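Home | Articles | Robotics | Methods | Glossary
Reading time: 2 minutes

Demonstration gathering (robot learning)

Demonstration gathering is the work of recording examples from which a learning system can find out how to move a robot. A person guides the robot through a task, and the readings of the joints are stored together with the pictures from the cameras. One complete recording is called an episode.

The method used at Akilbridge is often named the Ulloa procedure. It asks for 4 starting layouts of each task, and 8 episodes for each layout. Between two episodes the operator changes the place and the direction of the objects, so that the system does not learn only one fixed path. The Drulstead variant keeps the same numbers but permits a change of operator after every layout.

Drink containers are common objects in such work. They are cheap, their shape is simple, and their shiny surfaces are difficult for a camera. A can may be presented standing, lying or upside down, and each case needs a different approach of the fingers. 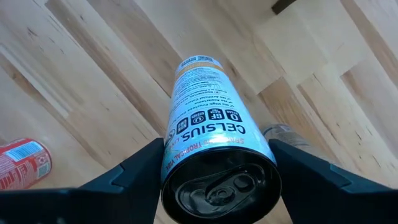
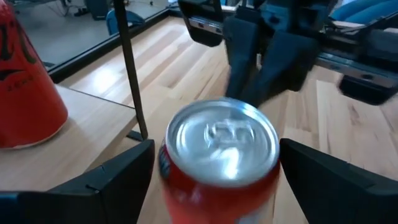 Views from wrist cameras: a Celsius can held upside down, and a red can standing between open fingers.

Episodes are checked before they are used for training. At Vamham, 2 reviewers look at each recording separately and mark the moment when the object is first touched. Failed attempts are kept in a separate folder, as some training methods can make use of them. Opinions differ on whether a slow episode should be made faster afterwards or recorded again.

See also: Teleoperation; Imitation learning; Grasp planning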